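4 Aufbau des Stapelspiels und erste Partie

Dieses Kapitel setzt voraus, dass Sie Kapitel 3 (Auspacken und Vollzähligkeit) hinter sich haben. Wer es übersprungen hat, wird bei Schritt 6 merken, warum es vor diesem hier steht.

4.1 Der richtige Tisch

Etine ist ein Spiel aus Holz, und Holz verzeiht viel. Einen schiefen Tisch verzeiht es nicht. Die Scheiben liegen zwar auch auf geneigtem Untergrund flach auf, der Turm aber übernimmt die Neigung getreulich bis in die oberste Lage und legt dort noch etwas drauf.

Benötigt wird eine glatte, waagerechte Fläche mit einer freien Breite von mindestens 71 cm. Eine helle Tischplatte ist angenehm, wenn man gern sieht, wo der Tisch aufhört. Auf sehr hellen Platten heben sich die Scheiben allerdings nur mäßig ab, vor allem abends unter der Esszimmerlampe. Tischdecken sind zulässig, Wachstuch ist es nicht: Die Scheiben wandern darauf, langsam und in eine Richtung, die niemand am Tisch gewählt hat.

1. Tisch abräumen. Vollständig. Auch die Kaffeetasse, die »da hinten doch nicht stört«.
2. Platte trocken abwischen und auf Krümel prüfen. Ein Brotkrümel unter der Grundscheibe ist in der sechsten Lage ein Erdbeben.
3. Wasserwaage auflegen. Wer keine besitzt, legt eine Murmel auf die Platte und schaut ihr zu.
4. Wackelnde Tischbeine unterfüttern. Diese Anleitung eignet sich dafür nur bedingt, sie wird noch gebraucht.

Hinweis: Spieltische mit Filzbelag geben unter der Grundscheibe nach. Legen Sie in diesem Fall ein Brett unter.

4.2 Scheiben auslegen

Die Scheiben mit Zapfen heißen in dieser Anleitung Zapfenscheiben, die übrigen Lochscheiben. Der Hersteller Derix nannte sie in der ersten Auflage »Herren« und »Damen«, was zu Zuschriften führte.

5. Grundscheibe mit dem Zapfen nach oben in die Mitte des Tisches legen. Nicht festkleben. Auch nicht mit diesem wieder ablösbaren Zeug.
6. Alle übrigen Scheiben flach auf dem Tisch verteilen, Zapfen nach oben. Zwischen zwei Scheiben soll so viel Platz bleiben, dass man eine davon greifen kann, ohne die andere mitzunehmen.
7. Jede Scheibe einmal am Rand umfahren. Der Rand ist gerundet und soll sich überall gleich anfühlen. Spürbare Splitter mit feinem Schleifpapier (Körnung 385 gibt es nicht, nehmen Sie 400) in Richtung der Maserung entfernen.

Die Auslage darf ruhig großzügig ausfallen. Anfänger neigen dazu, alles in Griffweite zusammenzuschieben, und bauen damit eine Art Parkplatz, von dem keiner mehr wegkommt. Lassen Sie zwischen den Teilen blanken Tisch stehen und verlegen Sie einzelne Scheiben ruhig bis zur Tischkante, solange sie mit der ganzen Unterseite aufliegen.

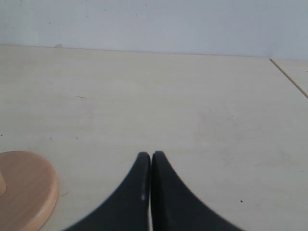 Wenn die Auslage steht, bleibt sie stehen. Nachträgliches Sortieren nach Maserung, Farbton oder vermuteter Herkunft des Baumes ist laut Spielregel bis zum ersten Zug erlaubt und danach ein Strafpunkt.

VORSICHT
Zapfen nie als Griff zum Drehen benutzen. Der Zapfen ist eingeleimt und hält dem Gewicht des Turms stand. Gegen entschlossenes Schrauben hilft der Leim nicht. Ein abgedrehter Zapfen gilt nicht als Materialfehler, auch wenn Sie es sehr höflich formulieren.

4.3 Greifen und Absetzen

Fast alle Türme fallen beim Loslassen. Das Absetzen gelingt, die Freude ist groß, und dann nimmt der Ärmel den ganzen Bau mit.

8. Ärmel hochschieben, Armbänder ablegen.
9. Scheibe mit zwei Fingern am Rand fassen, an gegenüberliegenden Stellen. Drei Finger gehen auch, fünf sind eine Faust.
10. Senkrecht anheben, bis die Unterseite frei ist. Erst dann seitlich führen.
11. Über dem Turm anhalten und das Loch über dem Zapfen ausrichten. Dabei von vorn schauen und einmal von der Seite. Von oben sieht jeder Turm gerade aus.
12. Absetzen, ohne nachzudrücken. Sitzt die Scheibe nicht, wieder anheben und von vorn beginnen.
13. Finger langsam öffnen und nach außen wegziehen. Danach darf geatmet werden.

Hinweis: Neue Scheiben sitzen in den ersten Partien stramm. Das gibt sich. Im Winter bei trockener Heizungsluft sitzen sie lockerer, in einer feuchten Gartenlaube im März unter Umständen überhaupt nicht. Öl, Seife und Kerzenwachs haben auf den Zapfen nichts verloren.

4.4 Die erste Partie

Für die erste Partie empfehlen wir die kurze Variante »Stundmont«. Sie dauert laut Schachtel eine Viertelstunde. Rechnen Sie mit einer halben und einer Diskussion.

14. Startspieler bestimmen. Die Regel sieht die ruhigste Hand vor. Wie man die ermittelt, ohne zu streiten, sieht die Regel nicht vor.
15. Reihum je eine Scheibe aufsetzen. Angefasst ist angefasst.
16. Kippt der Turm, zählt die letzte Lage, die vor dem Kippen ohne Hilfe gestanden hat. Gehaltene Türme sind gekippte Türme.
17. Punkte notieren, Scheiben einsammeln, unter das Sofa schauen.

Bei der langen Variante »Lai« wird mit beiden Händen abwechselnd gebaut und auf 130 Punkte gespielt. Sie ist im Regelheft beschrieben und setzt Mitspieler voraus, die am nächsten Morgen nichts vorhaben.

VORSICHT
Der fertige Turm einschließlich Grundscheibe wiegt fast 372 Gramm pro Abschnitt. Auf einem Fuß ist das deutlich, auf einer Glasplatte teuer. Für Glastische übernimmt Derix keine Haftung.

4.5 Wenn etwas nicht klappt

Der Turm lehnt schon in der zweiten Lage.
Krümel suchen (Schritt 2). Ist keiner da, liegt die Grundscheibe verkehrt herum oder der Tisch steht schief.

Eine Scheibe lässt sich nicht aufsetzen.
Loch gegen das Licht halten. In der Regel steckt Holzstaub darin, bei Haushalten mit Kindern auch Knete. Mit einem trockenen Pinsel reinigen, Knete vorher kühlen.

Eine Scheibe rollt davon.
Sie stand auf der Kante. Scheiben stehen nicht, sie liegen.

Es fehlt eine Scheibe.
Erst den Karton prüfen, dann die Einlage im Karton, dann die Jüngsten am Tisch. Einzelne Scheiben können nachbestellt werden, fallen aber in Farbton und Maserung anders aus als der übrige Satz. Nach einem Sommer auf der Fensterbank gleicht sich das an.

4.6 Wegräumen

18. Turm von oben nach unten abbauen. Der umgekehrte Weg ist schneller, aber laut.
19. Scheiben trocken abwischen. Kein Spülmittel, keine Spülmaschine, auch nicht im Schonprogramm.
20. Zapfenscheiben zuunterst in den Karton legen, Lochscheiben darüber, Regelheft zuoberst.
21. Deckel schließen. Geht er nicht zu, liegt eine Scheibe quer. Nicht draufsetzen.

Zur jährlichen Pflege des Holzes siehe Kapitel 5.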